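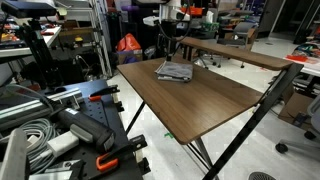

# Wunow towel set: house rules

Hi, I'm Adi Jugah and I look after this data card. We've got over 500 episodes in here now, so I finally wrote down the rules we go by (the Narton folks kept asking!).

1. Fold the towel flat before you hit record, and start it toward the back of the desk.
2. Keep hands out of reach while the arm is live. Use the stop button, even for a quick fix.

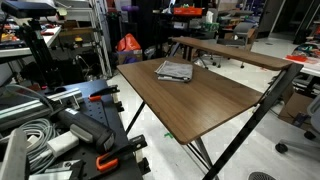

*Desk with the folded gray towel near the back.*

3. Go slow near the hem. I cap finger speed at 8 mm/s there, and please don't raise it without asking me first.
4. Log the bad grasps too! I keep every one of them, tagged `miss`.

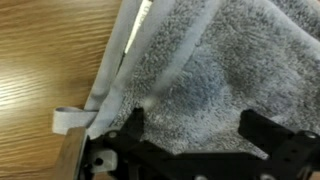
5. Labels and loops stay on. If you snip them, your towel won't match the Brorkdale split and I'll have to toss your run.

Questions go in the tracker, I read it most Saturdays.

Shares 8 | Comments 0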